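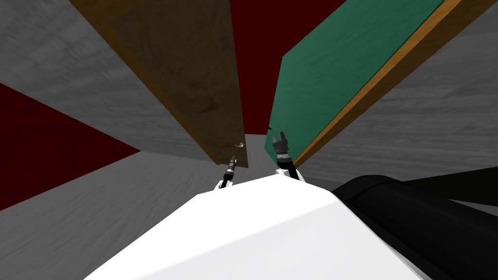 Ustyna Ivanyshyn 回复:
楼主的算法我不同意。硬水地区做意式,先看碱度,再看总硬度。只测一个 TDS 就下结论,数据不够。你那 341 ppm 是电导率换算值,钠离子和氯离子也算在里面,和结垢没有直接对应关系。

2楼 Fulgencio_P
同意要测碱度。另外问一句,341 是用哪个换算系数?0.5 和 0.7 差很多。便宜的笔多数不标。

3楼 楼主
系数 0.5。刚用滴定试剂补测:总硬度 14 dGH,碱度 9 dKH。锅炉 2 升,E61 冲煮头,自来水直接进 Jedeo 软水滤芯。滤芯标称 622 升,目前用到一半左右,出水 KH 没降。

4楼 Ustyna Ivanyshyn
没降就对了。钠型树脂只换钙镁,不动碳酸氢根,KH 当然还是 9。水垢少了,咖啡照样发闷,酸都被中和掉了。要降 KH 得用氢型弱酸树脂,或者反渗透之后再矿化。

5楼 rosalia_v
反渗透我劝你慎重。纯 RO 水电导太低,有的机器水位探针读不到,会一直补水。而且缓冲太弱,铜锅炉长期用有腐蚀风险。

6楼 Fulgencio_P
楼上说的是不矿化直接用。加旁通阀混一部分原水就行,KH 调到 3 左右,探针和腐蚀都不是问题。我在 Markden 用了两年,拆锅炉看过,内壁只有很薄一层。

7楼 rosalia_v
旁通比例会随水压漂。你那边水源稳定,不代表别处稳定。Akbridge 这边十月换水源,KH 一周内能差 4 度,固定旁通根本跟不上。我现在用桶装低矿水加碳酸氢钾,自己配,每次都一样。

8楼 楼主
桶装我试过,搬水太麻烦。氢型树脂出水 pH 会不会太低?

9楼 Encarnación Bustamante
新滤芯前几十升会偏低,冲掉再接机器。之后看混水设置。氯离子也别忘了查,不锈钢锅炉怕的是这个,氢型树脂和钠型树脂都去不掉。你们水司的年报里一般有这一项。

10楼 楼主
查了,年报写氯离子 84 mg/L。

11楼 Encarnación Bustamante
那就偏高了,多数厂家要求 30 到 50 以下。这种情况我反而支持反渗透,换树脂解决不了。

12楼 Ustyna Ivanyshyn
84 的话我收回 4 楼的氢型方案。不过 6 楼的旁通混水也要重算:混三成原水,单这部分就带进 25 mg/L 氯离子,KH 2.7。勉强可以,再往上混就不建议了。

13楼 rosalia_v
所以还是 RO 全量加方解石矿化柱,不走旁通。

14楼 Fulgencio_P
方解石柱的溶出量取决于停留时间,早上第一杯和连续出杯的水不是一回事。你嫌旁通会漂,这个漂得更厉害。

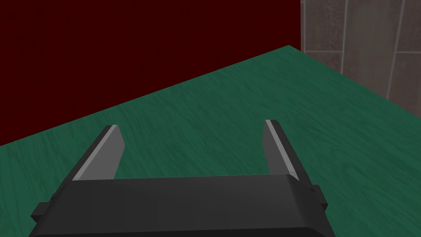 15楼 楼主 整理:目前的方案
1. RO 加旁通,原水比例先设三成,KH 目标 2.5 到 3。
2. 混水后加一个小压力罐,Figueroa 的 4 升款,放水槽下面刚好。
3. 每月滴定一次 KH,换水源那阵子改成每周。
4. 原来的软水滤芯拆掉。RO 膜前要不要留着保护膜,还没定。

16楼 Ustyna Ivanyshyn
第4条可以留,放在膜前面,别放在旁通那一路。钠型树脂在膜前能减少膜面结垢,多出来的钠大部分会被膜截掉。

17楼 rosalia_v
14 dGH 还没到必须前置软化的程度,多一级就多一份维护。废水比调大一点,膜照样能用。

18楼 楼主
先不装前置,跑完第一支膜再看。压力罐到货以后我把混水后的 KH 贴上来。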